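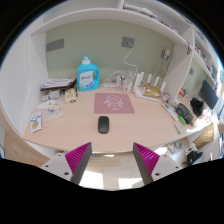 Figura 1. Ratón sobre el escritorio, delante de la alfombrilla, con las pinzas abiertas.

## 3. Buenas prácticas para la toma de objetos con la pinza Melholm

Esta sección se aplica a la pinza manual en puestos de escritorio. El operador debe leerla completa antes de la primera sesión. Para la calibración, consulte la sección 2.

### 3.1 Preparación

1. Compruebe que los tornillos de las placas están apretados.
2. Limpie las caras interiores de los dedos con un paño seco.
3. Abra los dedos completamente y espere 3 segundos antes de iniciar el registro.
4. Anote en la hoja Pandar el objeto y la posición inicial.

> **Nota:** No ordene el escritorio entre una toma y otra. Los objetos del fondo deben quedar en su lugar durante toda la serie.

### 3.2 Aproximación

5. Acerque la pinza desde el borde delantero, a velocidad constante.
6. Mantenga el objeto entre los dos dedos, con espacio libre en ambos lados.
7. Cierre sin golpear la mesa. Si un dedo toca la superficie, marque la toma con el código 14.

> **Precaución:** No pase la pinza por encima de cables ni de recipientes con líquido.
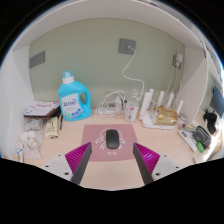 La norma interna Kikuchi pide que la posición final sea fácil de verificar por otra persona. Por este motivo se recomienda una superficie de referencia con límites claros. El ratón centrado en la alfombrilla rosa cumple este criterio, y el dibujo impreso ayuda a comparar la orientación entre tomas. Si se usa otra superficie, debe tener también una marca visible.

### 3.3 Cierre de la serie

8. Termine la serie después de 25 tomas, incluidas las marcadas.
9. Guarde la pinza con los dedos abiertos.
10. Entregue la hoja firmada a Yolotzin Contreras, responsable de calidad del proyecto Herley.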